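Research Papers > Robot Learning > Teleoperation
27/09/2020 | Lambros Koutsoukos, with Xuân Đinh, Thư Tô and Bình Hồ

4. Collecting the demonstrations

4.1 How we got people to drive the arms

I'll start with the part that took most of our September and got one line in the first draft. Before the policy can learn anything, a person has to sit down and show both arms what to do, and how that person sits, what they hold and what they can see all leak into the data. We tried two ways of doing it on the Lollstead cell. In the first, the operator takes hold of the arm by the wrist and pushes it through the motion with the motors backed off (kinesthetic teaching, or just "hand guiding" from now on). In the second, the operator sits at a desk and moves a pair of small leader arms, and the two big arms copy them joint for joint. We call that second setup Catico, after the folder Thư first saved it in, and the name stuck.

Hand guiding felt great for one arm. You grab it, you feel the weight of whatever it's holding, and you get a nice smooth path on the first or second go. With two arms it got awkward fast. You need both hands on two wrists, you're leaning over the front rail, and your own shoulders end up in every camera view. Bình is tall and could just about manage it. I'm not and I couldn't. We also found that people guiding by hand never really let the arms get close to each other, I think because their own knuckles were in the gap. That matters a lot here – the tasks we care about need one gripper to pass something to the other, or to hold a thing steady while the other one works.

So nearly everything in this paper comes from Catico. We kept the hand-guided runs as a comparison set and I'll get to those in 4.3.

4.2 The workspace and the objects

Both arms are mounted on the same rail along the front of the cell, which keeps the calibration simple: if you know where one base is, you know where the other one is. The walls are white with a faint wavy gray pattern. Our earlier cell had plain walls and we wanted the policy to see a bit of texture behind the objects during training.

For objects, we wanted stuff that people own. A lot of the manipulation work we read while planning this used blocks and foam shapes, and we've used those too, but they're forgiving in ways that a kitchen or a hallway closet isn't. Thoa Ông put together the Parsons list for us, and it mixes big things with small ones on purpose. Some layouts are friendly and some are a real pain, with a large item sitting right in the middle and the breakable things pushed out toward the corners.

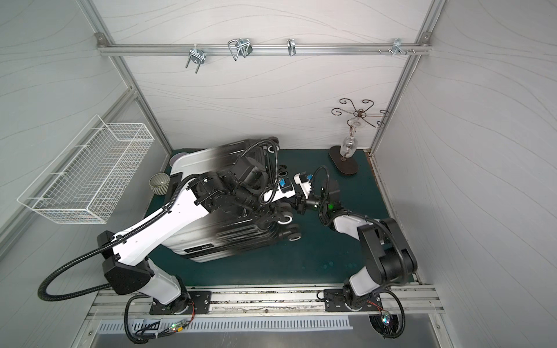 Figure 2. A cluttered layout from the Parsons list, with a hard-shell suitcase between the two arms and a glass goblet hung upside down in its stand at the back right.

Operators got a written goal for each run and nothing else. We didn't tell them which arm to use first, or which side to come in from. I went back and forth on this with Xuân for a week. My worry was that the demonstrations would be all over the place, and hers was that if we scripted the motions we'd end up teaching the robot my habits. She won, and I'm glad she did, though it cost us some tidy plots.

What we saw pretty quickly is that a big object changes how people drive. With an open mat, operators go more or less straight to the thing they want. With something bulky in the middle they lift first, much higher than they need to, then cross over and come down slowly on the far side. Everybody on the team did it, me included! The leader arms don't push back on your hands in any way, so you can't feel a bump coming, and you leave yourself extra room. Depth was the other complaint. From the desk you're watching two screens, and it's hard to tell whether a fingertip is in front of a rim or already past it. Glass is the worst for this. Thư ended up taping a small side monitor to the desk and people liked it enough that we left it there for all the later sessions.

4.3 What we kept and what we threw out

We recorded 641 demonstrations through Catico and 71 by hand guiding. A run was thrown out before it got into those totals if the operator said "scrap it" out loud at any point, or if either arm hit its force limit and stopped. We didn't throw out clumsy runs. If someone missed a grasp, backed off and tried again, that stayed in, retries and all. I think these are some of the most useful recordings we have, and I'd ask anyone building a set like this to think twice before cleaning them away.

Each run was logged by Memum, our recorder, which saves the joint positions of the leaders and the followers separately. Please do keep both. We had a bug early on where only the follower side was written to disk, and it looked fine until we trained on it. The follower lags the leader a little, and when it's pressing on something the two drift apart. That difference is the closest thing we have to knowing how hard the operator meant to push. With only the follower, the policy learned to touch things and then sort of hover there, very politely, without gripping.

For the hand-guided set there is no leader, so we had to use the measured positions one step ahead as the target. It works okay for free motion. For anything with contact it's weaker, and you should read the comparison in Section 5 with that in mind – some of the gap between the two sets is down to the recording and has little to do with the teaching method itself.

4.4 Operator differences

We had 3 regular operators and their styles are easy to tell apart, even from the joint plots alone. Xuân moves both arms at once. Bình parks one arm completely before he touches the other, and his runs are longer but very steady. I tend to start a motion, change my mind and come around the other way, which is embarrassing to see drawn as a curve. We tried giving the policy an operator label as an extra input and letting it pick up each style on its own. That helped most on handovers, where the order of the two arms is really the whole question, and the numbers for it are in the next section, split by operator and by how full the mat was.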